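Home | Forums | Automation | Buying and budgeting | Log in

Thread: Second gripper or spare fingers first?

benchfitter
We have one arm at the Melport unit doing board insertion, small plastic modules into a mounting plate, and I have to put the equipment list in for September. There is 3,000 left in the pot. Rindholm have quoted 1,315 for a second gripper, same model as we run now. The other choice is two sets of fingers, a better fixture plate and keep the rest back for cabling. I am leaning towards the second gripper, as when the first one goes down we stop. What would you buy?

oldrelay
Fingers and fixture. A gripper body rarely goes. The fingers wear, the pads wear, and then your part sits a bit crooked and won't go in the slot. We got through three sets of pads on our Alside cell and the body is still the first one.

kt_mill
I disagree with that. It depends how long you wait for a repair. Ours went back to the supplier and was away 30 working days. The cell sat there and we did everything by hand. A second gripper would have paid for itself.

oldrelay
30 days is bad, but that is a supplier problem. Ask for a loan unit in the contract. Jääskeläinen do it if you ask before you sign and not after.

benchfitter
I did ask Rindholm about a loan unit. They said 86 a week, minimum four weeks. I had not thought of putting that against the price of buying one.

paddock_lane
Work out how many weeks you would really be down in a year. If it is one repair, hire is cheaper by a long way. If it is three or four you have a different problem and should look at how you are mounting the parts.

Also, is your plate fixed down properly? We lost over a month blaming the gripper when it was the plate moving on the wall panel.

benchfitter
It is fixed to the panel, but it is only the plastic one. I would like a metal plate with proper dowels. No quote for that yet.

kt_mill
Get that quote before you decide anything. And budget for cable management, people always leave it off and then it comes out of consumables.

oldrelay
Agree with kt_mill on that one. Cable trays and ties are cheap if you order them with everything else.

benchfitter
Right, I have asked for a price on the metal plate and on two finger sets. The second gripper moves down to next year unless the plate comes in very low. I will put hire down as a separate line so the office can see it.

paddock_lane
Sensible. Keep the gripper quote on file though, they are usually happy to hold a price for a bit.

Comments on this thread (3)

smallcell: We were in the same spot and bought the second gripper. It is still in the box.

dowel_pin: Check that the new fingers suit the shape of your part before you order two sets. Order one, try it, then order the other.

kt_mill: Still say a spare is worth having - but not before the plate.

We use cookies to keep you logged in and to count visits. Accept | Settings 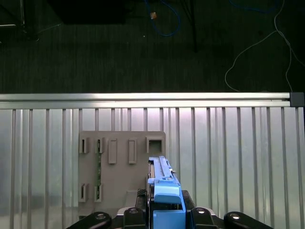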